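4.2 Do open baskets reduce household clutter?

The claim that open baskets keep a home tidier than closed drawers appears in most popular guides to storage, and it is usually stated as settled. We found little to support it. The study most often cited, carried out in Endurport, asked 39 households to swap one closed drawer for a basket and to rate their own tidiness after 8 weeks. No household went without the swap, so any change could just as well come from being asked to think about tidiness in the first place.

Our own visits, made in June to homes in Cowie, give a duller picture. A basket on a table near the door filled up within days in most homes and then stayed full. People dropped things in with ease, as the guides promise, but they seldom took them out again. Figure 3 shows a basket and a white tabletop. Whether such a basket counts as "storage" or simply as a smaller pile depends on the scoring sheet, and the two sheets in common use disagree. On the Ollora scale a full basket scores as tidy. On the Joltero checklist the same basket loses four points.

This matters more than it may seem. When we scored the Cowie homes with both sheets, the supposed gain from baskets showed up on the first and vanished on the second. A result that depends on the choice of form should not be passed on as advice, and we are puzzled that it has been for so long.

Defenders of the basket may reply that self-rated tidiness is what counts, as people have to live with their own rooms. We accept part of this. Still, the ratings in our sample drifted back toward their starting level before the last visit, and two households had put the drawer back into use without being asked.

Figure 3. Basket and white tabletop. 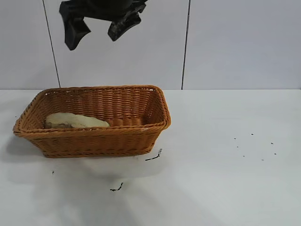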